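27/01/2025

Cold in the office again until after lunch. Worked in my coat for the first two hours and then forgot I had it on.

We are still on the kitchen set. Lappalainen wants the next batch of demonstrations by the end of the week, and I had told him we were further along than we are. So the plan was to sit down with the headset, record until my shoulders gave out, and leave the sorting for tomorrow. I got 13 keepers out of the morning. The target per person is 20, so I was short, but Kaisu was short too and she is faster than me.

The task list is the one we agreed on in November, mostly plates and food. Pick up the plate, carry it, put it down where the instruction says. The kitchens are generated, so every reset brings a different counter and a different floor, and the cabinets move around as well. I used to find that disorienting. Now I take a second at the start of each run to look around and then go.

The simulator was slow to load after the update. It hung on the Drosamo assets, the same folder as last time, and I had to kill it and start over. When it came up it was fine for the rest of the day. I wrote down the version number on the pad by the keyboard and I should put it in the tracker, which I have not done.

I saved a few views out of the sink kitchen before lunch for the notes.

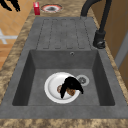
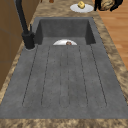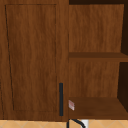
Kaisu and I had a long talk over soup about what counts as a good example. Her view is that a demonstration with a small mistake and a recovery is worth keeping, as long as the recovery is clean. Mine has been that we should throw those out, and I have been throwing them out for weeks. She said the last model we trained at Gevari froze whenever it missed a grasp, and it had only ever been shown perfect grasps, so what did I expect it to do. I didn't have a good answer. We agreed to keep recoveries from now on and tag them separately. If Lappalainen objects he can filter them out by the tag.

I am a little annoyed about the ones I deleted. I looked to see if the backup had them and it only goes back five days.

In the afternoon I did camera checks. Each run records from more than one viewpoint, and some of those viewpoints spend a lot of time looking at a cabinet door or a shelf. I asked in the channel whether we should drop those stretches. The answer from the Dorkum people was to leave them in, and that the model has to learn what it sees when it is not looking at anything useful. Fair enough. It does make reviewing dull. I sped the playback up to double and that helped.

Wrote instructions for the new runs after that. This part always takes longer than I think it will. "Put the plate in the sink" sounds clear until you watch a few people do it. Some set it down flat, some let go early and it lands against the wall of the basin, some stop over the drainboard and call it done. I rewrote the line to say "on the bottom of the basin" and made a note that the drainboard does not count. Kaisu thinks we should also keep a vague version of each instruction, the way a person at home would say it. I put both in the sheet, one column each. It makes the sheet wide and hard to read on the laptop.

Recorded again from three until my wrists got sore. My right hand drifts inward when I am tired and I can see it in the replays, a little hook at the end of each reach. I don't want the model to pick that up from me. I threw out two runs for it and stopped there. Then I remembered the talk at lunch and wondered if I should have kept them, but a drift is not a recovery, so they stay deleted.

Rissanen is spelled wrong on the contributor list, with one s. Kaisu says it has been that way since the first release and she has stopped asking. I sent a message about it anyway.

Home by six-thirty. Potatoes and the rest of the fish. Called Mom, who asked if the robot can do dishes yet, and I said it can move one plate on a good day.

Tomorrow: tracker entry for the loading problem, tags for the recoveries, the seven runs I still owe. Ask about the heating. Bring the other gloves.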